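Part 2: Setting up the perforation gauge and taking your first readings

Lorraine Kerslake, updated Mar 9, 2021

You've got the Rinar gauge out of its sleeve, you've peeled the film off both sides (both! I used mine for a fortnight with the back film still on) and you've read Part 1 about tweezers. Now we can measure something. I wrote these notes for the newer members at Tivbridge, so if you've been at this for years you may want to skip to the bit on line and comb perforations.

Before you start

You'll need the gauge, a sheet of matt black card, a desk lamp you can move about, stamp tweezers and a pencil. A magnifier helps. I like a notebook as well, but the printed record sheets at the back of this guide do the same job.

Note: the number we're after is how many perforation holes fit in a length of 2 cm. When a catalogue says "perf 14" it means 14 holes in 2 cm, whatever size the stamp is. If two figures are given, like 14 x 13½, the first is for the top and bottom and the second is for the sides.

Checking the gauge

1. Lay the gauge on the black card with the Rinar name at the bottom left. The converging lines should get closer together as you go up.

2. Put a steel ruler against the check bar down the right-hand edge. It should measure 60 mm exactly. If it doesn't, send the gauge back, and please don't try to work out a correction in your head. I've tried it and I got in a terrible muddle.

3. Move the lamp until there's no glare across the scale. Low and to the left suits me, but I'm right-handed, so swap it if you're not.

Caution: don't leave the gauge on a windowsill or a radiator. It's clear plastic and it will warp, and a warped gauge gives readings that look perfectly sensible and are wrong.

Taking a reading

4. Put a stamp face up on the card. Pick a cheap one, a used one from the kiloware tin, with all its teeth.

5. Slide the gauge over the stamp so the lines run up through the top row of perforations. Keep the bottom edge of the gauge parallel to the top of the stamp.

6. Move it slowly up or down until every line goes through the middle of a hole, all the way along. You'll think you've got it, then look at the far end and find you've drifted by half a tooth. Carry on nudging!

7. Read the figure off the scale at the side and write it down before you do anything else.

8. Turn the stamp and do one of the sides. On anything you think might be a scarce perforation, do all four.

Note: the Rinar reads to a quarter. Older catalogues often round to the nearest half, so a reading of 13¾ may well be listed as 14 (the old Vávra handlist does this the whole way through, and it's still the one I reach for). Check the front pages of whichever catalogue you use.

Line and comb

Look at a corner. Where a comb machine has been used, the holes at the corner meet neatly, with one hole shared between the two sides. With line perforation the rows were punched separately and simply cross, so corners can be ragged, with holes overlapping or a fat odd-shaped tooth.

9. Write L or C next to your reading. If you can't tell, put a question mark and come back to it. A block of four makes it far easier, so save any you come across. 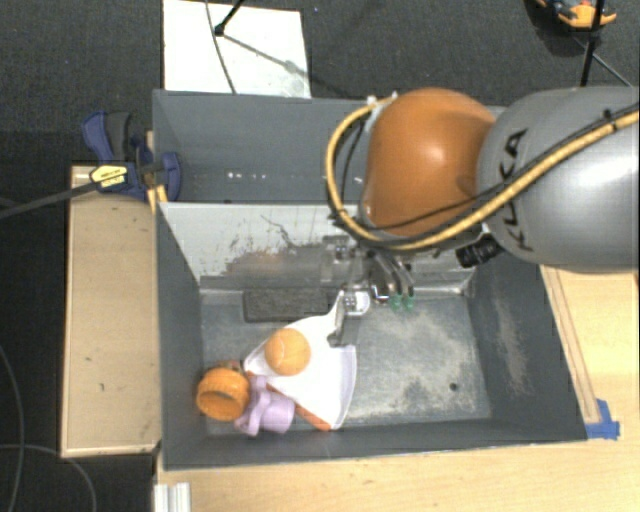 Reading time: 7 minutes

If your readings don't agree

Measure the same stamp again tomorrow. Paper takes up damp and shrinks as it dries, and a stamp fresh from soaking can come out a quarter adrift of where it will settle. I leave mine in the drying book for 21 days, which my friends at the Murcombe club think is excessive.

Short teeth don't matter, as you're lining up the holes. A trimmed edge does matter, so use the opposite side.

Caution: never press down hard on the gauge to flatten a curled stamp. You'll crease it. Put it back in the drying book under something heavy.

My first proper batch was 176 low values, all the same design, and I did them over the dark evenings with the wireless on. By the end I could spot a 15 x 14 before the gauge went down. Start with far fewer than that, and fill in the record sheet on page 7 as you go. Part 3 covers watermarks, so you'll need the black tray next.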